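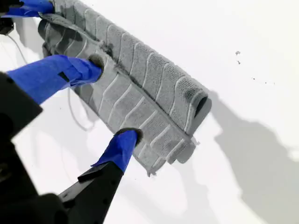
Beatrice Kashindye asked whether the club meant to go on calling last season a rebuilding year, given that the senior team lost the same way in the last game as in the first. She said she had read the coach's report twice and couldn't find the word "turnovers" in it.

The chair said the report was written in a positive spirit. It was pointed out that the season was played in another spirit.

**Plivbridge Basketball Club, minutes, June 16, 2024**

**1. Last season**

Coach's report accepted, with Beatrice's objection noted. The report credits "improved defensive identity" for the win over Drarport. Two members recalled Drarport missing a lot of open shots. No stats were kept for that game, so the claim stands for now. Agreed that somebody keeps a proper score sheet from November on, home and away.

**2. Preseason tournament**

Kariuki has invited us again. Entry is $113 per team, up from last year, and the letter doesn't say what the increase pays for. Last time we were promised four games and got three, the last of them on a running clock.

Motion to enter one team instead of two, on condition that the schedule comes in writing before we pay. Carried, 8 to 4. Those against felt the younger players need the minutes wherever they can get them. Fair enough, but three games is still three games.
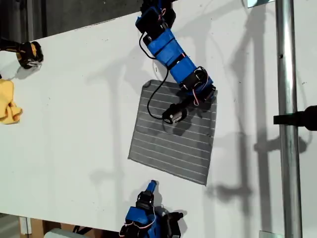
The secretary will write to Kariuki and ask about referees as well. Last year one of them coached a team in the same bracket, and we were told this was normal.

**3. Shooting program**

A presentation was given on the Sutudness plan, under which each player takes 1000 shots a week through the summer. Questions from the floor:

- Who checks the numbers? Players report their own.
- Do free throws count? Yes, and so do layups, apparently.
- Has it worked anywhere? The presenter knew of a team that "really bought in." He didn't have their shooting percentage before or after.

Beatrice said she would rather see half as many shots with a defender in the way. Some support for this. Decision put off until we see a price, which was missing from the handout.

**4. Gym time**

The late slot is still ours. The early slot has been "under review" since winter. No change expected.

**5. Team captain**

Held over. The coach wants the players to vote and also wants to approve the result.

Next meeting to be set once Kariuki answers.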